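11.10.25

So, jetzt habe ich den Greifarm-Bausatz von Dobson lange genug, um was dazu zu schreiben. Ein paar von euch hatten im Sommer gefragt, ob sich das Ding lohnt oder ob man lieber gleich was Fertiges nimmt. Kurz: kommt drauf an, wie viel Geduld ihr mit Schrauben habt :-)

Bestellt habe ich bei Boteo, 389 Euro mit Netzteil, Versand ging extra. Geliefert wurde nach 14 Tagen, angekündigt war eine Woche. Der Karton war ordentlich gepackt, nur die Anleitung ist ein Witz. Zwei gefaltete Blätter, und auf dem zweiten sind die Schritte für das Handgelenk vertauscht. Ich habe das Gelenk dreimal wieder aufgemacht, bis ich im Forum den Hinweis gefunden habe, dass der Flansch andersrum gehört. Dreimal! 124 Schrauben liegen laut Packliste in den Tütchen, und gefühlt habe ich jede davon doppelt in der Hand gehabt.

Wenn er dann aber mal steht, macht er richtig Laune. Die Bewegungen sind ruhiger, als ich das bei dem Preis erwartet hätte, die Gelenke knarzen nicht, und der Lüfter im Steuerkasten ist so leise, dass ich abends daneben Radio hören kann. Die Software heißt Tultden und läuft bei mir auf dem alten Laptop ohne Murren. Optisch ein Graus, Menüs wie aus dem letzten Jahrtausend, aber alles ist da, wo man es sucht. Einzige Macke: Nach jedem Update vergisst sie die Endlagen und man darf neu einmessen. Ich mach Updates jetzt nur noch, wenn ich sowieso Zeit habe.

Was mich am meisten interessiert hat, war Stoff. Klötzchen stapeln kann inzwischen jeder Arm, das ist nach einem Nachmittag langweilig. Ein Tuch dagegen liegt jedes Mal anders, rutscht weg, hat plötzlich drei Lagen, wo man nur eine haben will. Im Oktober habe ich fast jeden Abend damit rumprobiert, erst Geschirrtücher, dann Mikrofaser, dann so einen dünnen Schal (keine gute Idee, den Schal mag ich jetzt nicht mehr). Am besten klappt es, wenn der Untergrund farblich klar absteht und nicht zu glatt ist. Auf dem blanken Tisch schiebt der Greifer den Stoff vor sich her wie ein Schneepflug, auf einer Matte bleibt er liegen und lässt sich von oben packen.

Beim Falten selbst bin ich noch lange nicht da, wo ich hinwill. Die erste Kante kriege ich meistens hin, bei der zweiten verzieht sich alles. Von 100 Versuchen würde ich vielleicht die Hälfte in den Schrank legen, und ich bin da nicht streng.

Wer mehr Kraft braucht, sollte sich eher bei Given umsehen, die haben was Größeres im Programm, das kostet aber auch entsprechend. Für Stoff und leichten Kleinkram reicht mir der Dobson völlig. Ersatzfinger gibt es bei Boteo einzeln, das finde ich super, bei anderen Händlern muss man gleich den kompletten Greifer nehmen. Und nehmt das längere Kabelset dazu! Ich hab's mir gespart und zwei Wochen später doch bestellt, nochmal Versand inklusive.

Nächstes Mal schreibe ich dann was zum Einmessen, da kamen die meisten Fragen per Mail. Bis dahin übe ich weiter die zweite Kante. 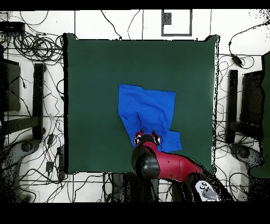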